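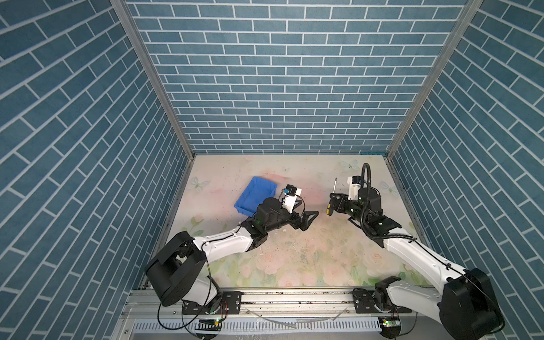

3.2 Pauses and who fills them

I went into this part of the study thinking silence would be the easy bit to code. You listen, you mark where the talking stops, you mark where it starts again. Then I got to the Grudness calls, and my neat little scheme fell apart on the first morning. People breathe in, say "mm," laugh a bit, and I had to decide whether any of that counts as taking a turn.

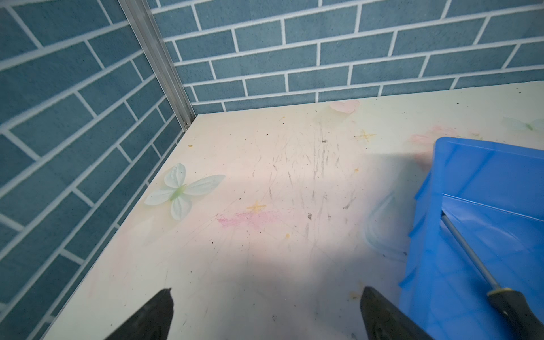

Overlap gave me even more trouble. Two speakers start together, one backs off, the other backs off too, and then they both come in again (I do this with my sister all the time!). When I drew each start as a thin line on one sheet, the busy stretches looked a lot like the scratch marks on the tabletop in Figure 2, with lines crisscrossing and fanning out from a dense patch in the middle. So I went back and gave every overlap its own row.

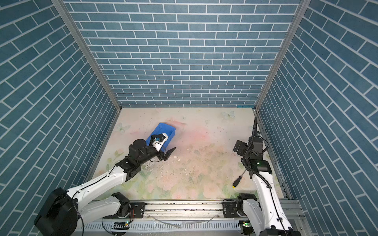
That left me with 12 calls I could code all the way through, and I set the cutoff for a pause at 800 milliseconds. Anything shorter I treated as ordinary rhythm. Brodie Hoani coded four of the calls separately, and we disagreed mostly about laughter - I kept hearing it as an answer.
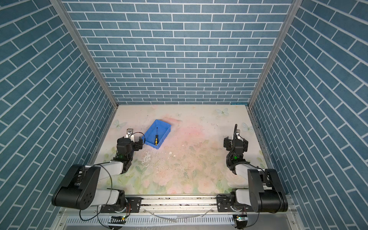 Coralie Kingi felt, on reading the draft, that a fixed cutoff was unfair to slow talkers, and that each caller's own usual gap should set the bar. I tried that on seven calls, and the long pauses after questions mostly stayed put.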